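Dakora upholstered sofa, dark brown

The Dakora is a sofa for the sitting room of a normal family house. The backrest cushion is plump and tufted, the seat cushion is rounded along the front edge, and the armrests are tall and squared. The cover is a soft fabric with a slightly fuzzy touch. It stands on short dark feet, 4 in total, which come in a separate bag and are fixed by hand.
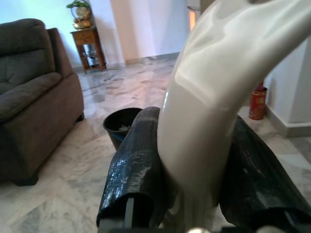
Dakora in dark brown, with a small wooden side table at the back wall.

Width: 195 cm
Seats: 3
Colours: dark brown only. The next colour is planned for October.
Delivery: to the room of your choice, ground floor or with lift

The side table is not part of this offer. We have a similar model under the name Su, also in a reddish-brown finish and with an open lower shelf, where many customers like to keep their glasses. Please ask us for the current price.

Care and floor

Please vacuum the fabric once a week with a soft brush and do not use bleach. Small spots can be cleaned with a damp cloth – always try it first on the back side.

Under the feet we recommend the Angate felt pads. They are made for hard floors such as parquet, tile and natural stone. 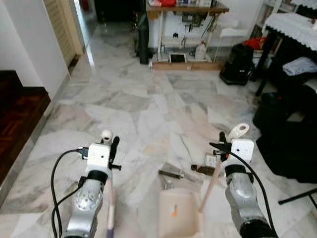
On a marble floor with an uneven pattern of pieces, check first that all the feet stand firmly. If the sofa moves a little, put a second pad under the foot which is too short. Before you place it, sweep the floor well, as small grains under a felt pad can scratch the polish. A set of Angate pads can be added to the order at no extra cost.

Order number for the sofa: Tollosard 154. For questions about delivery or spare feet please write to Attila Magyar in our customer service – he answers in English and Hungarian, usually on the same day.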